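26th July, bench notes, dye tubes and racks

Back on the rack question again. The June entry says the new racks "hold everything we use," and I would like to know who tested that and with what, because I spent most of this morning finding out that it depends which tube you pick up. The catalog page from Plokulberg gives one hole size and one tube type. We have more than one tube type in the drawer and always have had.

What I did: mixed the food-color solutions again from the recipe in the front of the folder, filled the tubes to the usual line, capped them, labeled what I could. Stood them overnight in the old Sturesby rack, lids up. Checked for leaks against a paper towel. No marks on the towel, but one night proves very little and I am not going to write "leakproof" anywhere until they have had 14 days.

The cap color business is still a mess. The idea, as I understand it, was that the cap would tell you what was in the tube. It doesn't. We ran out of one shade, someone topped up from another bag, and now two greens that are nearly the same are sitting on liquids that are nothing like each other. Go by the liquid, or better, go by the label. Do not go by the cap.

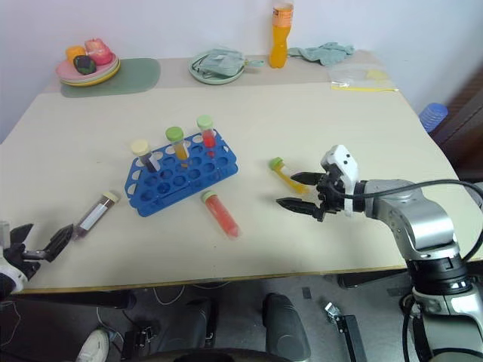

M. Krajewska, bench notes

Blue rack on the table, three tubes standing in it and three lying down. The red and the yellow-orange both have green-family caps, so there is the cap problem again in one place. The dark ones have the pale yellow caps, which would be a nice rule if I believed it would survive the next refill. The brown one lying at the front left has its white label on the side. I want that on every tube, same position, before anyone tells me the system works.

I also don't like the table being shared. Plates, fruit-like things, green cloths and the orange bottle along the back are fine when you are only sorting tubes, less fine once a cap is off. Proposal: back half stays for the kitchen things, front half for the rack, and anything with dye in it gets opened over a tray. I expect this to last a week.

Fit test, for the record. Order number 3643, bag of 48 tubes from Vametti. Pulled 6 out of the bag and tried each in the same hole. All went in. Two felt tight on the way out, and I had to hold the rack down with my other hand. The supplier would call that a snug fit. I call it a rack that lifts off the table along with the tube.

Still to do:
Measure the holes properly, with the calipers and not the school ruler.
Relabel the reds.
Find out whether the purple-brown and the brown are two recipes or one recipe made badly. The folder has only one line for both, and the amount has been crossed out and written over.
Ask for the old rack back from the other room.

Not ordering more racks until the holes are measured.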